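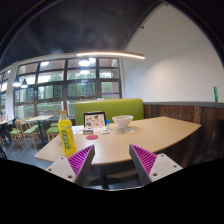
5 min read

Clear the Table Before I Sit Down

By Wilma Dalgleish

The first thing I do in most restaurants is housekeeping. I move the card stand to the wall. I move the sauce behind the card stand. I put the coaster somewhere it might be useful and look for a spot where a plate could go. Then I open the menu and order food that needs the space I just made.

I think restaurants should stop doing this to their tables. A table for eating should have almost nothing on it when the customer arrives, and the things that do belong there should be brought when they are wanted.

I kept the books for a noodle shop in Padville for 9 years, and I ate lunch there most working days, usually in a booth by the back wall. Booth tables are the worst for clutter. With a high padded back along the far side, everything gets pushed up against it and stays. A picture card in a frame goes there first. Then a box of something, then a second box, then a sheet of paper with this month's specials that slides around whenever the door opens. By the time a bowl of soup comes out, it lands near the front edge, where sleeves and elbows are.

A soup bowl with a wide rim makes the problem worse. I like those bowls. They are easy to carry and they make a plain broth look like dinner. But the rim takes up a lot of table and holds no food at all. Add a bottle of something cold to drink and two people are already trading space back and forth before the side dishes show up.

Owners have an answer for this, and I have heard it many times because I used to give it myself. The card sells things. A customer who sees a colorful drawing of dumplings may order dumplings. That is true some of the time. In April one year we printed 1000 specials sheets through a shop on Benness Street and paid 310 dollars for them, and I was the one who approved the bill. We did sell more dumplings that month. We also had a new cook who made better dumplings, and I never found a way to separate the two.

What I did see was what people did with the sheets. They set wet glasses on them. Children folded them. At closing we threw away the stained ones and put out fresh ones, and that took time from people who were already mopping. The framed cards lasted longer, but they had to be lifted and wiped under, and so did every small bottle and box beside them. On a busy night the wiping went around the objects and the objects stayed put. I don't blame the staff for that. Give anyone 10 tables with six things on each and the same will happen.

There is a fair argument on the other side about condiments. Nobody likes to wave for soy sauce while the food gets cold. I would allow that one exception, and Brullora, a lunch counter I go to now, handles it well. They bring a small tray with the food and take it away with the dishes. It holds two bottles and the napkins. The tables are bare the rest of the day, and you can see at a glance which ones are clean.

I would also keep the coaster. A coaster does a job, it is flat, and it costs very little room. If a place wants to put color on a pale wood table, a red coaster is enough color for me.

Nutsugah, across the street from Brullora, goes the other way. There is a card for drinks, a card for desserts, a card asking for reviews, and a holder for toothpicks. The cooking is good, maybe better than what I get at the counter. I go there less. When I have lunch with my sister we share plates, and sharing plates takes a table.

Menus already exist. The wall exists too, and a drawing of dumplings hangs on it as well as it stands next to my elbow. If there is a special, the person taking the order can say so in one sentence. I have ordered more food because a waiter mentioned it than I ever did because of a card, and the waiter did not have to be moved before the soup came.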